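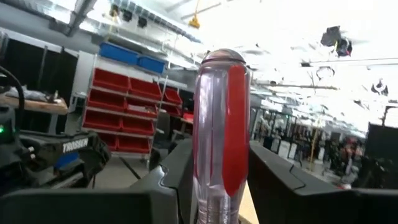

4.2 Equipment Budget and Replacement Planning

Equipment purchases for the Feltbridge workshop were planned over 30 months, with arms, grippers and hand tools entered on separate budget lines. Hand tools were chosen with the gripper in mind. A screwdriver with a fluted handle, such as the clear plastic one with a red stripe held upright between the fingers, was preferred to smooth-handled models of the same price. Koller and Vrabec approved 12 tool types on this basis in February.

Gripper fingers were treated as consumable parts. Under the earlier plan they were charged to general maintenance, and their cost could not be separated from that of cables and fasteners. The revised plan sets aside 11 percent of the yearly equipment budget for fingers and mounting hardware.

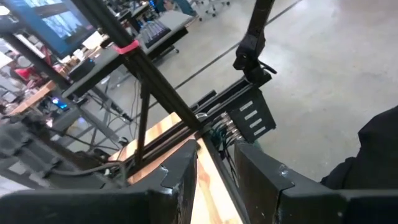 Figure 4. Gripper fingers with scuffed surfaces and chipped edges, near the extrusion framework and the edge of the worktable.

Surface wear alone was not accepted as grounds for replacement. Each request had to state the task affected and the date of the last inspection. Ha and Kwon reviewed these requests every 30 days and combined approved items into a single order with the supplier, Flallik.

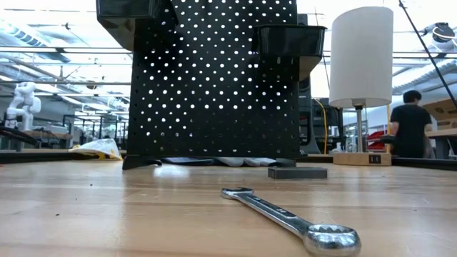 Combined ordering lowered shipping charges but lengthened the wait for urgent parts. A small reserve was therefore added to the plan, to be spent at the discretion of the workshop manager.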